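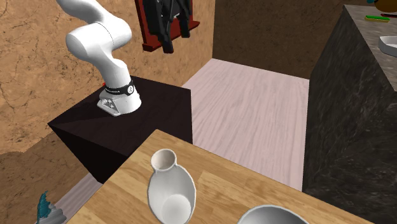
Stalldale Farm, Ornville. The farm's raw milk cheese goes on sale at the gate from February, first time in 28 years. 114 goats milking right now, 2 cheeses to start, a soft one and a washed rind. New make room is finished and passed inspection. Walls got a tan, earthy finish with a sandstone look to it, thin dark cracks and all, picked by head cheesemaker Manuela Sala. "We wanted it to feel like the old cellar," she said. Hay is cut on the farm, grain comes from Whitlock. More than 1000 wheels planned for the first year.

Farm shop hours to folow. Wholesale orders open now, small amounts only, call the farm office and ask for Inna Onyshchenko. Tasting day for local stores before opening, date to be set.

Released 2025-12-05

Recent news
Kidding season: visiting rules
Hay for sale, small square bales
Lower pasture fence is done

Comments

Elsie Tindall: Will the soft one be sold in halfs? A whole wheel is too much for me

Alfie Sedgwick: Good news. Is the gate open weekends or just weekdays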